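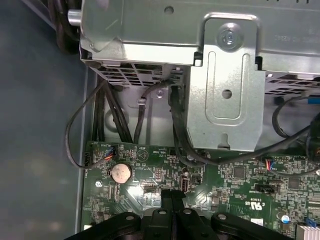
Inside an open computer case: the metal drive cage and motherboard.

About Clondatside Records

Clondatside Records is an independent record label and music publisher, founded by Bernadette Mac Carthaigh, who remains its managing director. The label represents singers, songwriters and small ensembles at every stage of their careers.

Our catalogue holds 267 releases and 1222 published songs, ranging from traditional airs to dance music and contemporary soul. Recordings are issued under three imprints: Dronard, Virent and Mulligan. Each has its own budget and release calendar.

Dagný Hedegaard joined the company in January as head of artists and repertoire. She oversees new signings and the licensing of our songs for film and television.

Demo recordings are accepted throughout the year and should be accompanied by a biography of no more than 300 words.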